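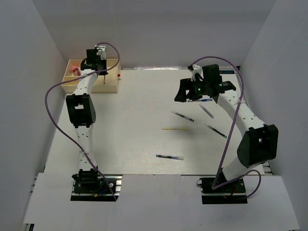 17 October 2022
By Aldana Gallardo

I have a strong opinion about desk boxes, and it's that the shallow ones win. Give me a low wooden box with a few thin dividers and I'm happy for a year! My sister swears by her Bosach drawer tower (40 bucks, and you can't find a pen in it to save your life). Things go into a deep drawer and stay there until you move house.

A shallow box keeps you honest. You look down, you see the pen, you grab the pen. And please, leave one compartment bigger than the rest, because long skinny stuff needs somewhere to lie flat. People who buy those grids of tiny equal squares must own nothing but paper clips.

I'd put it in a far corner of the desk too, so you have to reach a little. Mine used to sit by my elbow and I filled it with receipts.

We use cookies to improve your visit. Accept | Settings

2 comments

Randon: Deep drawers forever, sorry. Mine has a flashlight in it somewhere.

Flastar: Do you glue your dividers? Mine slide around.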